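4. Fitting the threshold strip and first use of the floor

Read this section after the last row of boards has been laid and the spacers are still in place. It covers the Paltura threshold strip, the skirting, and the first clean. For laying the boards themselves, see section 3.

4.1 Before you start

Leave the finished floor for 2 days before you fit anything to it. Keep the room at its normal temperature during this time and keep the windows shut if it is raining. In January or other cold months, do not turn the heating up to shorten the wait.

You will need:
- Paltura strip and base rail, with the bag of screws
- tape measure and pencil
- fine-toothed hacksaw
- drill and masonry bit (concrete subfloor only)
- vacuum cleaner with a soft brush head

The strip is supplied 927 mm long, which suits most single doorways. For wider openings, order the Paltura Double.

4.2 Fitting the base rail

1. Pull out the spacers, starting at the wall furthest from the door. Keep them for any later repair.
2. Vacuum the gap at the doorway. Grit left under the rail will make it rock.
3. Measure the opening between the door linings at floor level, then measure it again at the height of the strip. Use the smaller figure.
4. Cut the rail to length and smooth the cut end with a file.
5. Lay the rail in the gap. It must not touch the boards on either side.
6. Mark through the holes, drill, and screw the rail down. Tighten each screw by hand.

CAUTION: Check for pipes and cables before drilling. If the floor has underfloor heating, do not drill at all. Bond the rail with Tidamel adhesive and leave it weighted overnight.

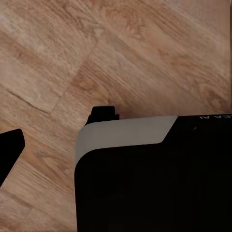
4.3 Fitting the strip

1. Cut the strip from the underside so that any rough edge is hidden.
2. Rest it on the rail and press down at one end until it clicks.
3. Work along to the other end with the heel of your hand. If it will not go down, use a rubber mallet and a folded cloth.
4. Open and close the door. If it catches, take the door off and trim the bottom edge. Do not force the strip lower.

Note: Strips bought before 2025-07-19 have a shallower clip and need the grey packing piece from the spares bag.

4.4 Skirting

Fix skirting to the wall and never to the floor. The boards must be free to move underneath it. Leave a gap the thickness of a sheet of card between the skirting and the boards. Fill nail holes with a filler that can be painted, and wipe off spills before they set.

4.5 First clean

1. Vacuum the whole floor, including the corners.
2. Add 70 ml of Naduline floor soap to a bucket of lukewarm water.
3. Wring the mop out well and follow the length of the boards.
4. Dry with a clean cloth.

CAUTION: Do not use steam cleaners, wax or scouring powder.

Fit felt pads to chairs and tables before bringing them back in. Lift heavy furniture into place. Spare pads are sold in packs under part number 182.

Section 5 deals with scratches and replacing a damaged board.

Shukla Flooring customer help | Contact us | © Shukla Flooring | Back to top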